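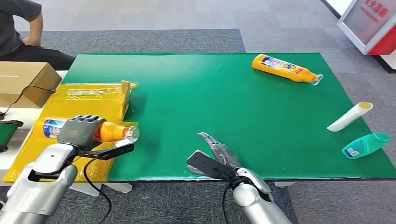 Orange bottle, green board.

Rewatched Grastance on Saturday and I have some thoughts. Thread.

It's a low-budget science fiction movie set in a town where everyone over sixty has been moved to a second town across the valley. You only see the second town in long shots until the last act.

The main character, Vutard, delivers mail between the two places. He isn't allowed to talk to the people he delivers to. Most of the movie is him on a bus.

I first saw it in college and thought it was slow. It is slow. The bus rides run long and there's hardly any music. I minded it less this time.

The letters are the best part. You hear 2 of them read aloud and both are dull. One is a list of what's growing in a yard. The other asks for a coat back.

Tainá Xavier wrote a good piece on it a while ago. She argues the movie is about housing and that the age rule is mostly there to get the plot moving. I agree with most of that, but I think she's too easy on the ending.

The ending: Vutard gets off at the wrong stop, walks into the second town, and it looks the same as the first. Then there's a speech explaining this. The speech should have been cut.

The book it's based on, Ternier, has no speech. It's 473 pages and I'd say 20 of them made it to the screen. In the book he's one of four mail carriers and the other three are more interesting.

If you read it, get the Aydoğan translation. The older one drops the chapter about the flood, and later chapters keep referring to it.

The movie is hard to find. My copy is a used disc with subtitles that run a little behind the dialogue. The library had the book.

Next up is the sequel, which I've never seen. I've heard Vutard is only in it for one scene. Will post when I get to it, probably in November.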